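My aunt Parveen called at 7 this morning to ask if I was eating properly. I said yes. Then I looked in my fridge (mustard, half a lemon) and felt bad enough to go shopping before work!

I'm trying to snack better this winter, so more fruit, fewer vending machine cookies.
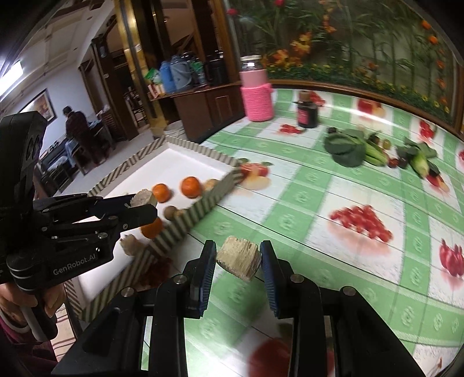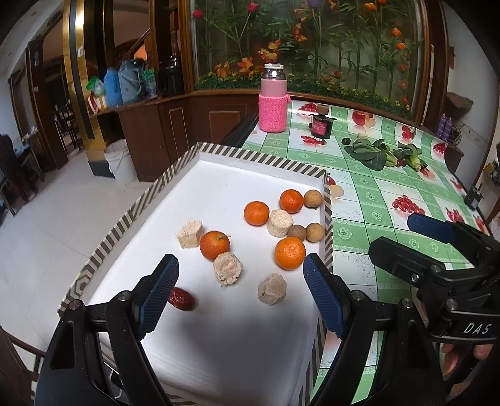
Kalodberg, Tuesday, November 12, 2019

Mandarins are my favorite part of the cold months, and I can get through a bag in 3 days if Uzma isn't around to steal them. She likes the sour ones, I like them sweet, so we trade. Next up is soup. Parveen's lentil one, if she ever texts me the recipe.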